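Storage and Pantry > Snack boxes: leave them in the carton or not?

cistlow_273
Posted June 3, 2021
We buy protein bars by the carton and they end up all over the kitchen. Do you tip them into a bowl or leave them in the box? Shelf space is tight.

Plavside
Leave them in the box. If it has a flap on the front, fold it down and pull bars from there. Lay it on its long side and it stays put.

khoo1561
Disagree. The box takes the same room when it's down to 2 bars. I use a wide bowl and flatten the carton the day I get home.

Plavside
A bowl of 20 bars slides everywhere. And you lose the date if it's only on the carton.

khoo1561
Mine are dated on the wrapper. Check yours.

nemska
I do the box for bars and a bowl for fruit. Everything else goes back against the wall. Been that way since December.

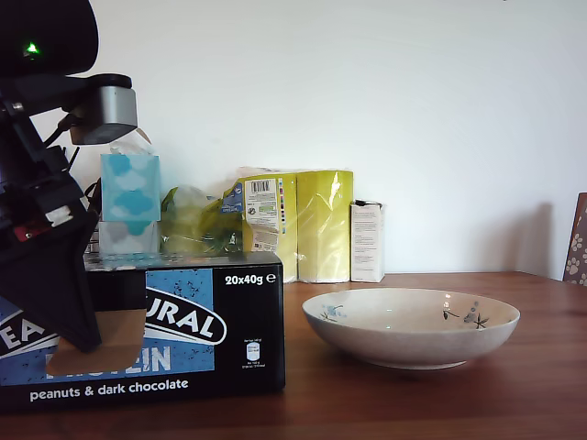

Peanut and dark chocolate carton with the flap down, bowl to the right

cistlow_273
Thanks. What's the depth of that table? My counter is 3 inches short of fitting a row behind the box.

nemska
Never measured it. I'll check tonight.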